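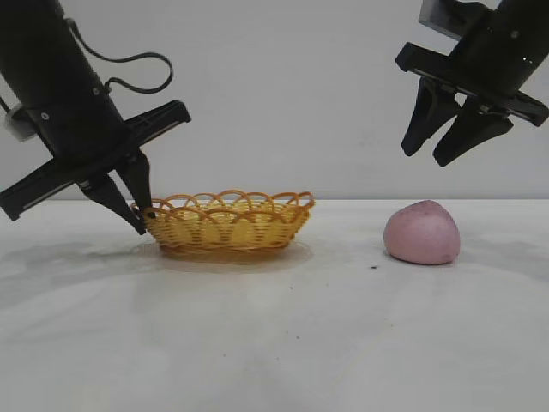

A reader of these pages has written to ask whether a basket that is still in use in the kitchen ought to be treated as carefully as one that has been put away, and whether the rim is really the part that goes first. She adds that hers has held bread, letters and clothes pegs in turn, and that the rim gave way while the base was still perfectly sound.

The rim is very often the first part to need attention, and the present gallery takes it as its starting point.

Plate 1. Basket on a tabletop, with its woven edge.

Baskets of the Household: Gallery and Notes
Firkiden Household Collection, Pukness

Introduction

The Firkiden Household Collection holds baskets made for everyday use in homes, shops and gardens. Few of them were valued highly when they were new. They were bought at markets, given with fruit or bread in them, mended when the weather was bad and passed on when a house was cleared. The Collection began to record them systematically when the Becerra Room was fitted out for the storage of light household goods, and the online gallery was opened on May 20, 2023.

The gallery accompanies the display of the same name at Pukness. The display consists of 24 baskets, arranged by use. The notes that follow are taken from the display labels and are given in the order in which visitors meet the objects. Catalogue references may be obtained from the Collection office on request.

Labels from the Display

Table and kitchen

Bread basket, oval. Willow, with a plain border. The base has been rewoven at one end in a slightly thicker rod. Cloths were kept with it when it came to the Collection and are stored separately.

Bread basket, round. Rush, coiled and stitched. The stitching is regular for the first few rounds and loosens towards the rim. Two makers may have been at work.

Egg basket. Willow on a hooped frame, with a raised base that divides the load between the two sides. A good deal of wear on the handle, none to speak of inside.

Fruit basket, shallow. Split wood, painted green at some time and scrubbed back. Traces of the paint remain where the uprights pass behind the weavers.

Cutlery basket. Willow, with a central partition and a low handle. The partition is tied in with string, which is later than the basket. It was decided to leave the string in place.

Laundry and linen

Linen basket with lid. Buff willow, square. The lid hinges are of twisted willow and have been replaced on one side with leather. The lid no longer closes flush.

Peg basket. Round and small enough to hang from the line by a wire hook. The hook has marked the border on one side only.

Washing basket. Oval, with two handles set into the border. It is the heaviest piece in the display and is shown on a low plinth. Please do not lift it.

Garden and shed

Potato basket. Unpeeled willow, with a hand-hold at either side. Earth was found in the weave of the base and a sample has been retained.

Flower basket. Flat, with a high arched handle. The tray is cane and the handle is bent wood covered in cane. Bought second-hand, with no record of the maker.

Seed basket. Straw coiled and bound with bramble. Pieces of this kind are now rarely found in sound condition, and the lighting in this case is kept low.

Shop and street

Delivery basket. Square-cornered, with a flat back to stand against a bicycle carrier. Leather straps survive on the back. The buckles are missing.

Baker's tray. Willow, open-work sides. It belonged to a set of 5, of which the Collection holds only the one.

Market basket. Willow, with a wrapped handle and a foot border. The foot has been renewed more than once and the basket stands slightly higher at the back than at the front.

Work and letters

Sewing basket. Cane, lined with cotton. The lining was washed by a former owner and has shrunk away from the sides — it has been tacked down lightly at four points for display.

Letter basket. Open rectangular tray of split wood. Ink has soaked into one corner of the base.

Wool basket. Round-bodied and narrow at the neck, with a hole in the side through which the yarn was drawn. The hole is finished with a neat binding and appears to have been part of the original design.

The remaining baskets in the display are shown together on the long shelf without individual labels. Visitors are invited to compare the borders.

A Note on Borders

The border finishes the basket. When the sides have been woven to their full height, the upright stakes are bent over and worked into one another, so that the ends are locked and the weave beneath cannot rise. In coiled work there are no stakes, and the last round of the coil is simply tapered off and bound down. In split-wood work the edge is commonly closed with two hoops, one inside and one outside, lashed together through the top row.

Each method has its own weakness. A willow border tends to break at the bend, where the rod was put under most strain. Coiled borders lose their binding and then unwind, at first slowly. Hoops stay sound for a long time, but the lashing wears through and the hoops part from the body. The Collection's survey form asks for the condition of the border before any other part, and 48 forms have been completed to date.

To the reader's first question the answer is that a basket in use does not need to be handled like a museum object, though a few habits will lengthen its life.

Lift a basket from beneath, or by the handle where there is one and it is firm. Avoid picking it up by the rim with one hand, particularly when it is full.

Do not hang a basket by its border for long periods. A handle or a strip of cloth passed under the base is to be preferred.

Stand baskets singly where there is room. If they must be placed one inside another, put a sheet of plain tissue between them and do not press down.

Keep willow away from radiators and sunny window sills. It becomes brittle in dry air and a border that has dried out may snap when it is next gripped.

Brush with a soft brush, working along the weave. Painted, lined or stitched baskets should not be wetted. Plain willow in sound condition may be wiped with a damp cloth and left to dry in moving air, out of the sun.

Loose ends should be tucked in, not cut. An end that has been cut short cannot be worked back into the border by a mender.

Adhesive tape should not be used on any part.

Storage in the Becerra Room

Baskets that are not on display are kept on open shelving in the Becerra Room. Each stands on a square of undyed cotton with a padded ring of the same cloth beneath the base where the base is domed. Handles are left free. Labels are tied with tape to the handle or, where there is none, laid loose beside the basket with the accession number facing outwards.

The shelving was supplied under the Fevamex scheme, which also provided the trays used for moving the smaller pieces between the store and the study table. There are 100 trays in circulation. Readers who are given a basket to examine will receive it on its tray and are asked to return it on the same one.

The study table is covered before use. Pencils only are permitted, and bags are to be left on the rack by the door. Magnifiers may be borrowed at the desk.

Visiting the Display

The display is on the ground floor at Pukness and may be visited during the Collection's usual opening hours. There is step-free access from the courtyard. Seating is provided at either end of the long shelf. A handling set, made up of modern baskets in willow, rush and cane, is available at the desk for visitors who wish to feel the difference between the materials. School parties should book in advance.

A mending morning will be held in June. Those attending may bring one basket each, clean and dry. The morning is intended for small repairs to borders and handles, and it will not be possible to reweave bases in the time available. Materials are supplied.

Use of the Plate

The plate on this page may be reproduced for private study and teaching without charge. For publication, please write to the Collection office, stating the title of the work and the size at which the plate is to appear. The credit line should read: Firkiden Household Collection, Pukness.

Corrections and Additions

The Collection is glad to hear from readers who can add to the labels, especially with regard to the delivery basket, the baker's tray and the flower basket, for which the record is thin. Local names for types of basket are also welcome — please state the district in which the name was used, and whether it was heard at home or in the trade. Letters are acknowledged, and additions are entered in the catalogue under the name of the sender unless we are asked to leave it out.

Related pages: Brooms and Brushes; Bread at Home; The Linen Cupboard; Conditions for Readers in the Becerra Room.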